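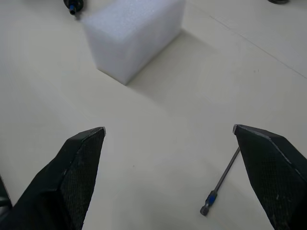 Samina Qureshi would like it noted that she asked for the save files to be fixed before the new level went in, and that she asked twice. She is right, and her request has moved to the top of the list.

Progress on Drernis, October, for Vendard
Prepared by Tariq Kazmi

The mobile build now starts on older phones. It starts slowly, and on one of Asif's it plays the title music in what I would call a relaxed tempo, but it starts. The open beta has been downloaded 1,289 times. The grant agreement says 4,000 by launch, and I have read that clause often enough to recite it at parties.

The swamp level is finished. Testers call it "long." Noreen Abbasi has cut the second bridge puzzle and moved the ferryman closer to the start, where players may meet him before they quit. The fishing game, which took up most of the summer and which I defended in my last report with real feeling, has been removed.

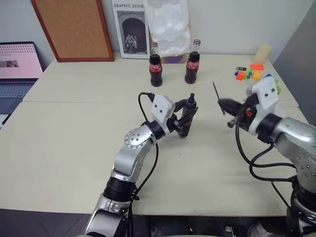

Workbench.

Save files: progress carries over between updates on a clean install. It does not carry over if the player changed the language partway through, in which case the hero returns to chapter one in Turkish. Hwa-young Ra has a fix under test.

Store listing: sent back, with a note that our description promised "endless adventure" and the reviewer had reached the end. New wording is in.

Spending: on budget, apart from sound, where we went over to re-record the frogs. I can supply the old frogs on request.

Next period: the save fix, the harbor level, controller support. We ask to move the harbor milestone back by 2 weeks. Asif Rizvi says it can be done without the extension, but he said that about the frogs.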